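# Open day at the Grendside guest house, August

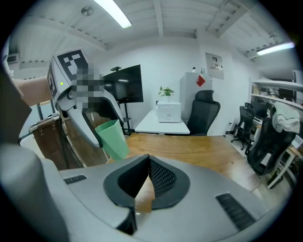

*Two grippers over the wood surface.*

I came to Grendside by the 11 o'clock bus, together with Bontu Abera, who wants to book rooms for our walking club. Ingeborg Rüegg received us at the door and gave to each visitor a small plan of the house.

We saw first the two family rooms on the ground floor. They are quiet, but the window of the back one opens only a little. The single rooms upstairs are smaller and I liked them more, especially the one with the view to the church. A night there costs 70 euros with breakfast, and the dog pays nothing.

Fuad Beyene showed us the kitchen and let us taste his plum cake. He bakes it every morning before six. Bontu asked about late arrival and he said the key can be left in a box by the gate.

The bus back leaves at ten past four. We missed it and walked down to Trolis.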